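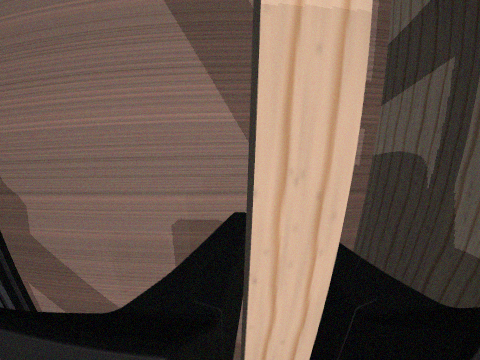
Moving a Hand Handling Job to a Two-Arm Station: Task Split, Layout Check and Handover

Last updated September 27, 2019

This guide covers the move of a bench handling job to a station with two arms, using the Mamus maze line at Koval as the working case. It is written for line leads and process technicians. Electrical installation, safety validation and the Rarnetti controller setup have their own guides and must be signed off separately.

Before you start

You need the current work instruction for the bench, the shift roster, a Trasix model of the station, and read access to the rework log. The people who work the bench now should be present for steps 1 and 4. Book their time as paid hours on the roster and reduce the bench target for those shifts.

Step 1. Record the job as it is done

Watch a full shift. Write down each motion, including the ones missing from the work instruction. At the Mamus bench the instruction listed pick, place and inspect. Operators were also turning boards to check the grain, wiping dust off the glass, and setting aside boards that felt rough along one edge. These extra checks do not move to the arms by default. If they are left out of the task list, defects reach packing.

Enter the cycle time for each motion. The Mamus bench averaged 35 seconds per unit and nearly 240 units per shift. Take your own readings before using either number in a plan.

Step 2. Split the task list

Give each motion one of the following owners:

Arm: repeated picks and places with a fixed start and end point.
Operator: surface checks, glass checks, anything decided by touch.
Shared: loading and unloading, where the operator enters the work area with the arms stopped.

Do not leave a motion without an owner. Shared motions need a stated stop condition and a stated restart condition, and the restart is always given by the operator.

Step 3. Check the layout in Trasix

Load the station model and place the workpiece at the center of the table. Set both arms to the open hover pose before checking clearances. 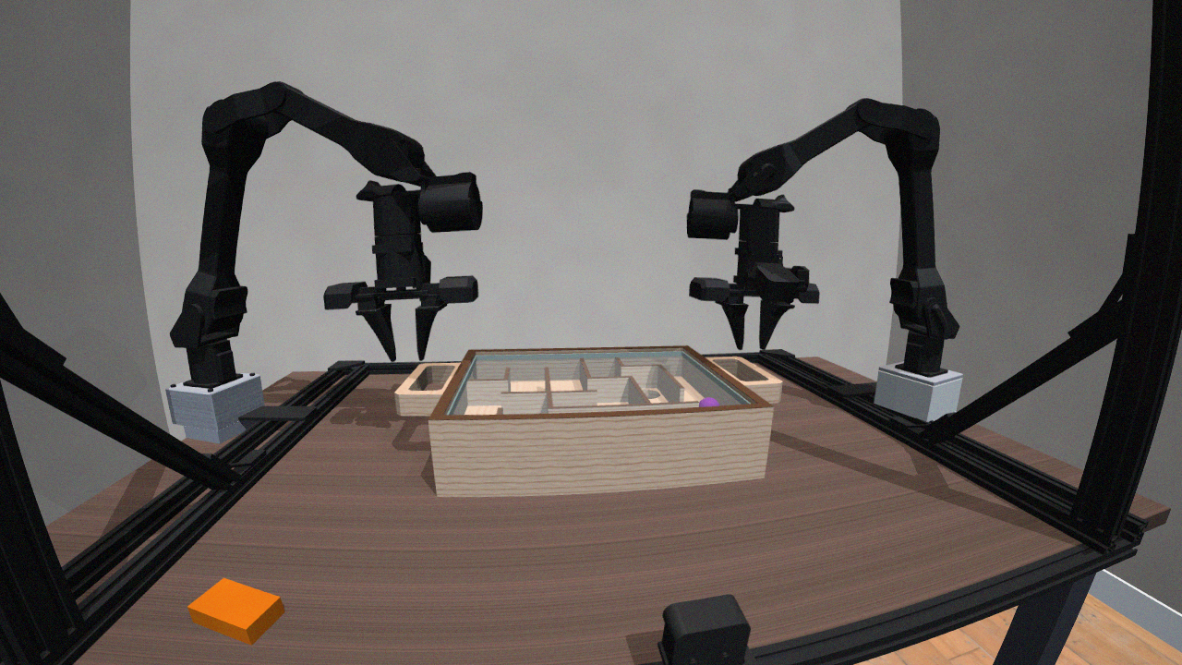 Station model with the maze box at table center and both grippers open.

Run the checks in this order:

1. Lower each gripper to its pick height. Confirm that the fingers clear the rim of the box on the way down.
2. Move both arms toward the center at full programmed speed. Confirm that the wrist housings keep the minimum separation set in the cell file.
3. Switch to the close view and step through the grip on a single board. Look at finger contact on each side. Shadows from the arms can hide an edge in this view, so turn the fill light on if contact is unclear.
4. Repeat with the workpiece rotated to the limit of the fixture tolerance.
5. Save the result under the station number, with the model revision in the notes field.

A pass in Trasix clears the layout only. Grip force has to be set on the physical station with production boards.

Step 4. Rewrite the roles

The bench operator becomes the station operator. The new role includes loading, surface inspection, clearing faults and approving restarts. Write these into the job sheet before the first live shift, and have the pay grade reviewed at the same time. At Koval the review was left until October, after operators had already been clearing faults for several weeks, and the back pay calculation took longer than the layout work.

Rotate operators off the station every two hours. Monitoring involves less lifting than the bench job and more continuous attention, and missed surface defects rose at Mamus toward the end of longer turns.

Keep one hand bench equipped. It is needed when the station is down and for operators to stay in practice on the manual job.

Step 5. Run in parallel

Run bench and station side by side for two weeks. Compare rework entries per shift. If the station shows more surface rejects than the bench, go back to the step 1 notes and look for a check with no owner.

Known issues

Model opens with one arm in its parked pose: reload the cell file, then reapply the hover pose.

Rework entries from the station have no operator name: the shift login was skipped. Leave the name blank and correct the login. Do not fill it in from the roster.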